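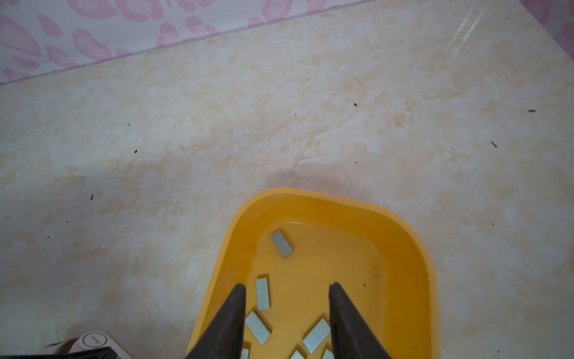 Staples Belong in a Tray

12 comments | 525 shares

The cardboard box that staples are sold in is a shipping container. It protects the strips between the factory and the shelf, and it does that well. Most offices then go on using it as storage for a year or more, a job it was never designed for.

A strip of staples is held together by a thin film of adhesive. It tolerates steady pressure along its length and tolerates bending very badly. Each time someone opens a half-empty box and tips it to bring the strips forward, the strips slide, hit the end flap and break. Fragments of two or three staples collect in the corners. They can't be loaded sensibly, and they end up in the drawer with everything else.

A shallow plastic tray solves most of this. The strips lie flat, the stock level is visible from a standing position, and the only handling is picking one up. When we changed over at Teltivlow, the boxes went to a back shelf and each shared table got one tray. Refilling takes less than a minute.

Color matters more than catalogs admit. Gray metal on a gray desk mat is hard to pick out, and a clear tray is little help. Yellow is close to ideal. The strips read as silver blocks against it, and the tray itself can be found on a patterned surface, including a beige marble print with loud pink walls behind it. 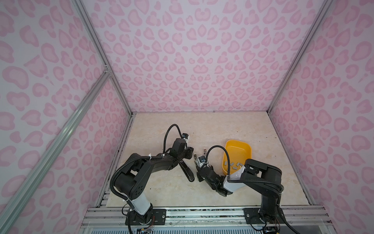

Photo: Plukutdale Workroom Notes

The usual objection is that an open tray gathers dust. It does, and so does every other open surface in the room. A lid would keep the dust out and bring back the opening step the tray was meant to remove. In my experience the lid is off permanently by the second week and has to be stored somewhere itself. I would rather wipe the tray.

A second objection concerns capacity. The Nurkine divided tray, which we tried first, holds more, but its compartments are cut for full strips only and a finger doesn't fit beside them. A plain tray with flared sides and rounded corners holds less and empties faster. For a shared table that is the better trade. Keep a few strips out and the rest in reserve.

There is also the surface under the tray. Marble prints are popular for work areas and I have no quarrel with how they look. Their veining does a fair job of disguising crumbs and dark specks, so the surface gets wiped less often than it should. A glossy finish adds glare, and under a ceiling light a dropped staple and a highlight can look much the same.
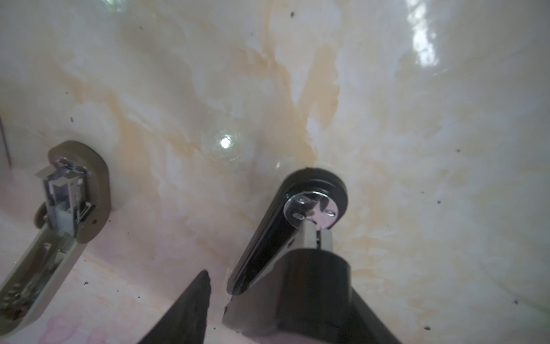 What to specify

Tray: rigid plastic, one solid color, raised rim, no lid, no dividers. The rim should be low enough that a hand can reach in flat.

Contents: one staple size per tray. Mixed sizes are the most common cause of jams I am asked to look at, and no label has fixed that for long. The Kwok refills we buy come in 2 leg lengths that are nearly identical from above. They live on separate tables.

Quantity: no more than 5 strips above what the table uses in a week. We used roughly a box per table in October, our heaviest month, and never ran out.

Surface: matte if there is a choice. If the glossy marble is already down, clean it on a schedule and don't wait for it to look dirty.
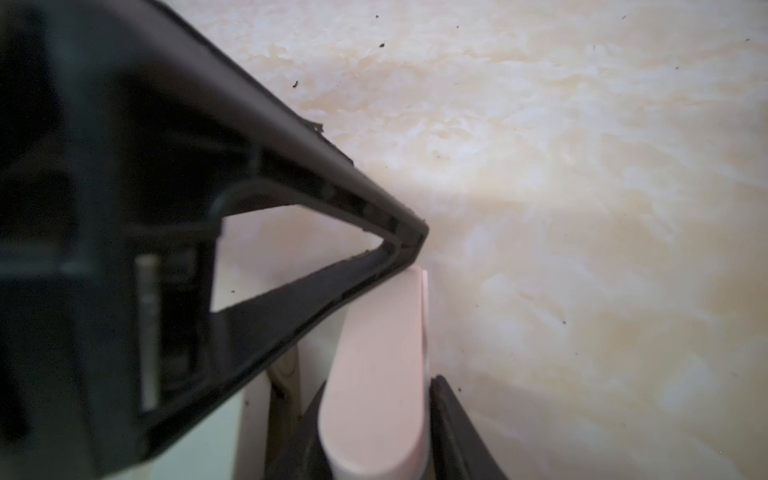
Broken fragments should be thrown out as they appear. People keep them on the theory that they will be used at the end of a strip, and I have yet to see it done. A fragment under three staples long tends to tilt in the channel and costs more time than it saves.

None of this is expensive. The trays cost less than the staples did, and the old boxes can still be used for what they are good at, keeping the reserve stock together on a back shelf with the size printed on the end.

Share this article: 525

Related
Drawer dividers: when to leave them out
Matte or gloss for a shared worktable
Labels that survive a year of handling
Why the Plukutdale supply closet has no doors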